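Home | Products | Manuals | Clubs | Contact

Plimosport Ernstead Portable Goal
Section 4: Setting up on grass

Two adults are needed for all steps. Keep players off the pitch end until step 8 is complete.

1. Lay the crossbar and both uprights face down on the goal line.

2. Push each upright into its corner joint until the spring button clicks. If the button does not show fully in the hole, pull the upright out and clean the joint.

3. Fit the two side bars and the rear ground bar. Tighten the 12 frame bolts by hand only.

4. Check that the frame is square by measuring both diagonals of the goal mouth. The two readings must match to within 9 mm.

5. Tighten all bolts with the supplied key. Do not use a power driver.

6. Stand the goal up, one person at each upright. Lift from the side bars.

CAUTION: An unanchored goal can tip forward and cause serious injury. Do not let go of the frame until at least one rear anchor is in place.

7. Drive the anchors through the rear ground bar at the marked points. On soft or sandy ground use the long Illetti anchors (sold separately).

8. Pull forward on the crossbar with steady force. If the rear bar lifts, move the goal to firmer ground and repeat step 7.

9. Hang the net from the center of the crossbar and work outward. The net is supplied with 64 clips. Leave slack at the back so that the ball drops inside the goal.

Note: Clips become brittle in frost. For matches in February, fit the net indoors where possible, or use ties.

Note: Repeat step 8 before every match and at half time if rain has fallen.

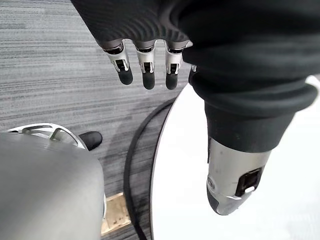
Metal fingers with black tips, pointing down.
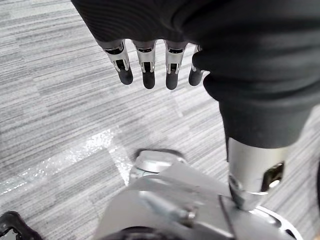

Iveta Procházka: Step 4 is hard to do with the frame face down on long grass, as the tape snags. We set the uprights on short boards first and the readings came out right. Could the manual also say how far the net should reach behind the rear bar? Ours pulls tight at the corners even with every clip in place.

Related items
Section 5: Moving and storing the goal
Ong corner flag set: fitting sheet
Spare clips and anchors
Net repair guide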